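Cleaning and storing fabric flowers and leaf sprays without fraying

Posted by Mesik in Household and Crafts

I have a box of artificial stems that spent 5 years in a hallway. The petals are dusty and creased, and the cut edges on two stems have started to shed threads. Compressed air removed the loose dust but left a gray film. I work at a plain white table so that I can see what comes off. 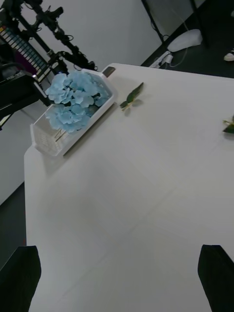 Tabletop with the white plastic basket.

Is water safe on these, and how should they be stored afterward?

Siriporn Boonchu
Test for dye first. Press a damp white cloth on the back of one petal for 20 seconds. If color transfers, stay with dry methods.

If the cloth stays clean, mix 200 ml of cool water with one drop of dish soap. Wipe from the center of the petal outward, with one finger supporting it from behind. Do not soak the stem. Many have a steel wire core, and water that enters at the cut end will rust it. Dry them hanging head down, away from direct sun.

Large thin petals crease under their own weight if they are packed flat. Check buds and sepals as well – dust collects where they join the stem.

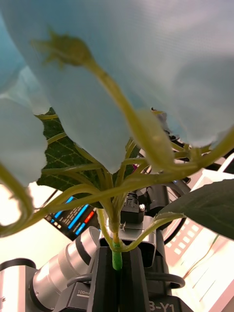
Fraying and storage

Trim loose threads with sharp scissors, then run a thin line of clear fabric glue along the edge with a toothpick. A flame also seals polyester, but it browns pale colors and I would not use it indoors. Store stems upright in a tall box, with tissue between the heads. Leaf sprays can go in flat, sorted by type.

Sodov
Hair dryer on cool. Worked for me. Don't use the hot setting, the glue lets go and the petals slide down the stem.

Traltero
Agree on the dye test. For leaves I skip the soap and use a dry paintbrush, 18 mm wide, always toward the tip. Separate the leaves into groups before starting so that cleaned ones do not go back with the dusty ones.

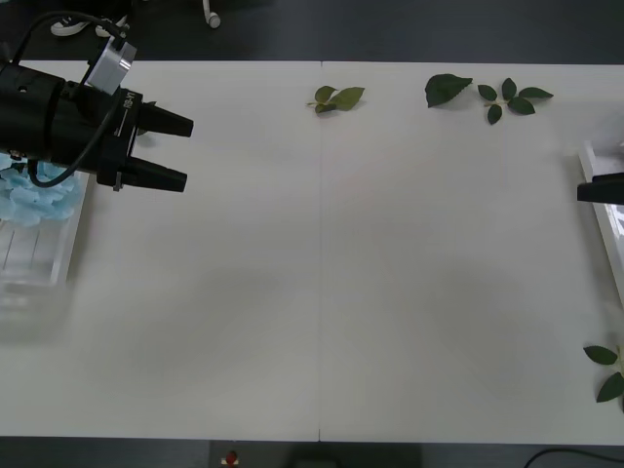 Mesik
Can the creases be steamed out once the petals are clean?

Siriporn Boonchu
Polyester will take light steam from a distance, with a cotton cloth in between. Silk and anything with a glued center should be shaped by hand while slightly damp and left to dry.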